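Affiche de cinéma Plulcombe, tirage sur papier mat
Référence 2925
Mise en ligne : 2/9/04

Je vends des affiches de films depuis assez longtemps pour savoir ce qui part vite, et celle-ci, je l'ai gardée un bon moment dans mon bureau avant de me décider ! Plulcombe, pour ceux qui l'ont raté en salle, c'est ce drame policier très lent, très gris, avec la scène du ferry que tout le monde s'est mis à citer à la sortie. Moi je l'ai vu trois fois (la troisième pour la musique, j'avoue).

L'affiche est celle de la sortie de mai, avec le titre en bas et le visage coupé en deux par la lumière du phare. Il y a eu une autre version, plus colorée, avec tout le casting aligné — je ne l'aime pas, je ne la prends pas. Le tirage est limité à 3000 exemplaires, numérotés au dos au crayon. Ne me demandez pas un numéro précis, je prends ce qui vient sur la pile.

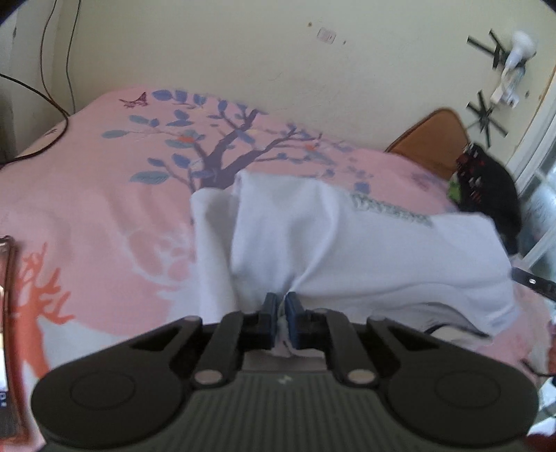 Tissu blanc, sans doute un t-shirt, lettrage gris.

Côté papier, c'est du mat assez épais, qui ne brille pas sous une lampe. J'en ai accroché une face à la fenêtre du salon et on la voit bien à toute heure. Elle arrive roulée dans un tube en carton. Laissez-la à plat une nuit sous deux ou trois gros livres avant de l'encadrer, et surtout pas de punaises, pitié !

Le cadre n'est pas compris. Si vous en cherchez un, le modèle Fandurby en bois noir tombe pile au bon format, je l'ai aussi en boutique (voir la page Cadres). Il est un peu lourd, prévoyez un vrai crochet.

On m'écrit souvent pour l'affiche de Kumarasinghe, l'autre film du même réalisateur. Il m'en reste 6, dont une avec un coin légèrement marqué que je laisse moins cher. Elles ne sont pas sur le site, envoyez-moi un message. Par contre plus rien pour la bande originale, j'ai vendu le dernier disque le mois dernier et je ne pense pas en retrouver.

Envoi sous 5 jours, suivi compris. Si vous commandez deux affiches, je les glisse dans le même tube et vous ne payez le port qu'une fois — pensez à me le signaler dans le champ commentaire, le panier ne sait pas le faire tout seul.

Retour possible si le tube n'a pas été ouvert.

Ajouter au panier
Voir aussi : Cadres, Affiches de festivals, Cartes postales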